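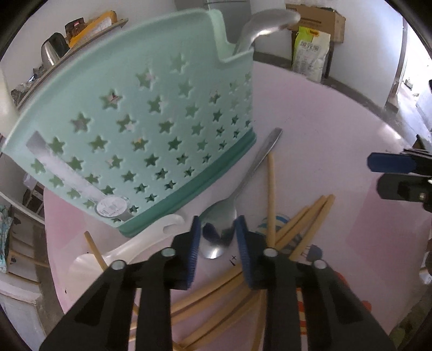
What part of the stack decides which chopstick to go for first?
A small ranking step that sits between perception and the planner. It scores every stick we can segment by how much of it is exposed and how much room the fingers have on both sides, then hands the planner the top 3. That's the whole job, and I've been happily stuck on it since August.

Thread on the Prollgate planner, because this week it finally got fun!

Thin objects in a pile are a lovely headache. Two sticks crossing look like one bent stick to the segmenter, and a spoon nearby throws bright highlights that the depth estimate hates. We used to run segmentation once and trust it. Now it runs again after every lift, on only the patch that changed.

The patch trick came from Dogbe, our replay tool. You scrub through a demonstration, click a moment, and it shows you what the model believed right then – mask, depth, grasp score, all stacked up. I watched 230 demos that way (yes, with snacks) and the same mistake kept popping up: the mask was fine, the stick's direction was flipped.

For a stick, direction matters more than you'd think. A chopstick has a thick end and a thin end, and the policy wants to know which one goes into the caddy first. Flip it and the wrist plans a big silly half turn in the air.

Fix number one: stop predicting an angle. We predict 2 endpoints with a label on each and work out the angle later. Training got calmer right away and I got to delete a whole file of wraparound code. Deleting code is my favorite part of this job.

Fix number two is in the controller. Once the fingers close, we hold the gripper width target a hair under the measured width and let the wrist go a little soft. Stiff wrist plus thin stick plus tiny pose error used to mean a stick slowly rotating in the pads while the planner had no idea.

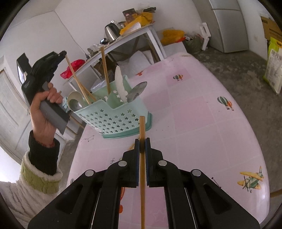
Grullotell asked whether the soft wrist makes insertion worse, given that a caddy already full of utensils pushes back on whatever comes in next.

Good question, and a little, yes. We switch stiffness by phase: soft on the pick, firmer on the carry, soft again for the last stretch down. The switch used to be a timer (ugh). Now it's triggered by distance to the rim, which perception gives us anyway.

Still on my list: the rim estimate gets jumpy with perforated walls. All those little cutouts look like edges to the fitter. I'm trying a fit on the outer silhouette only, and the first plots are so much smoother, I keep reopening them.

Also on the list: two hands. The timing code treats each gripper's stream separately and lines them up afterward, and the drift between them is small but it's there. Sallham, our sync library, gets a proper shared clock next.

If you work on thin objects, I'd love to hear how you represent pose. Endpoints, keypoints along the length, something stranger? Replies are open and I'll be reading them with coffee.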